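Football > Features > Set pieces

The club that took its throw-ins seriously

Endberg is a small club with a narrow field, and for many years the narrow field was considered a problem. Visiting teams liked it because they could defend it without much running. The home players disliked it for the same reason. Then, two summers ago, the coaching staff decided that a narrow field has one big advantage: from the sideline, the goal is closer.

I had read about this before I traveled there, but I did not really understand it until I stood next to the line. From the place where the throw is taken, a strong player can reach the near post with the ball still at head height. The longest throw that Endberg has measured in training is 28 meters. There are players in bigger leagues who throw farther, but they do not have this field. 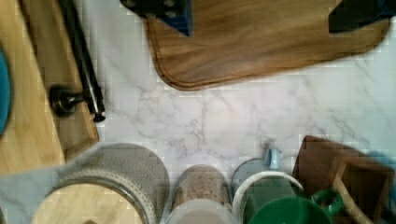
The throw itself is the smaller part of the work. What takes the time is the movement before it. Endberg has a routine in which five players begin together near the penalty spot and then separate, two toward the near post, one toward the goalkeeper, and two who stay back and wait for the second ball. The assistant coach draws these runs with a soft pencil on plain paper. When all the versions are put on one sheet, the runs look like the gray veins in a white marble countertop, thin lines that go together for a while and then branch. He showed me seven such sheets. The players are expected to know all of them by the start of the season, and they are tested in the dressing room, in front of each other.

In the first months it did not go well. The thrower at that time was a central defender, and every time he walked forward, there was a large hole behind him. Against Kiralero the team lost two goals in this way, both after its own throw-in. The local newspaper wrote that Endberg had invented a new way to concede. The coaches did not stop the project, but they gave the job to a full-back with weaker arms and a better sense of where he should be afterward. His throws were shorter, and the results improved.
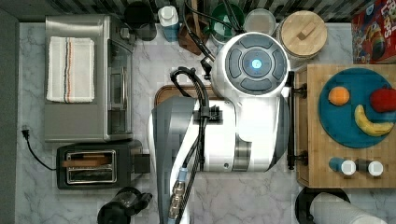 They also changed what happens when the throw is not long. This is the detail that I find most interesting. If a team is known for long throws, the opponents pull everybody back, and then there is a lot of free space for a short one. In the home game against Zamora, with 2418 people in the stadium, Endberg took nine throws in the attacking third and played six of them short. The only goal of the evening came in minute 60, after one of the short ones. The thrower dried the ball with his shirt for a long time, looked at the far post, and gave it to a teammate who stood five meters away. The cross arrived before the Zamora defenders had turned their heads.

Drying the ball is a topic of its own. Some clubs put towels along the advertising boards, and some visiting clubs complain about it. Endberg has no towels. The thrower wears a cotton undershirt, and he uses the bottom of it. The referee is usually patient for the first two throws and less patient after that, and a part of the preparation is to know which referee will be patient for how long.

Of course there are people in the town who do not enjoy it. The game stops often. The ball goes out, a player jogs across the whole field, the others push and hold each other, and sometimes after all this the goalkeeper simply catches it. On the standing terrace I heard a man shout that he had paid for football and received basketball. The people near him laughed, but he did not.
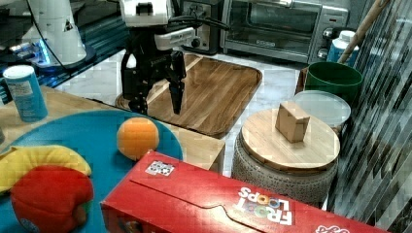 Joon-young Han disagrees with the man on the terrace. A corner also stops the game, Han told me, and for a corner the whole stadium stands up. In Han's opinion the throw-in is only unloved because people learned as children that it is a pause, "the moment when you tie your shoes," and it would take one good season to change that. Han would like to see more throws taken from deep in the team's own half, where most possession is lost and where very few clubs practice anything.

Endberg has begun to work on this too. In the session that I watched, the first half hour was only for throws near their own corner flag, with three attackers pressing and no permission to throw the ball down the line. It was slow and the players made many mistakes. The goalkeeper had to be available every time, and he got tired of shouting.

The next away game is at Wirari, where the field is as wide as the rules permit and the throw from the sideline will not reach the near post. The coaches have prepared two routines for it. They did not want to show me those sheets.

Contact the editors | Subscriptions | All rights reserved | Back to top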